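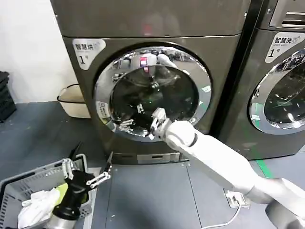
right hand on the dryer door, basket on the left. washer no. 1 next to it

Re: can they do laundry yet or not

tumbleweed_oz
Ok so that's where we're at. Fingers on the chrome ring. Reckon it's a fair way from doing my washing. Doors are the easy bit, show me a fitted sheet.

grillumley_dave51
Doors are NOT the easy bit mate. Shiny ring, dark glass, the thing can see its own head in it. Depth sensors hate that. I do maintenance at a laundromat in Grillumley, 11 dryers, and half the customers can't work the latch either

pegbasket
what's in the basket? looks like one white thing and a bit of yellowy green. thats not a load, thats a hanky

tumbleweed_oz
lol yes. My kids do that before brekky

hajekfan
Everyone said the same about the Hájek folding rig and it was doing towels by April. Slow - 25 minutes for a small pile - but it did them. Nobody's saying it replaces you tomorrow.

grillumley_dave51
Towels are rectangles. Try a footy jumper inside out with a sock up the sleeve

ovville_night_shift
We trialled an Asis arm at the linen place in Ovville. Bolted down, one job, feeds pillowcases. Some 1,000 a shift and never whinges. Two arms and fingers is the wrong shape for it imo, you're paying for hands you dont need

hajekfan
In a factory sure. My laundry is a cupboard with a washer, a dryer and the cat's tray. Where am I bolting anything? Hands go where hands go.

pegbasket
does the label on the dryer mean anything? 智慧烘

ovville_night_shift
"smart drying" more or less, then number 1. The other one is smart wash, also number 1

tumbleweed_oz
Smart dryer could open its own bloody door then

grillumley_dave51
Ha. Serious though, a motorised latch is a cheap part. Fix the machine first, then worry about teh fingers

hajekfan
and who puts the clothes in

grillumley_dave51
me, same as now. takes a minute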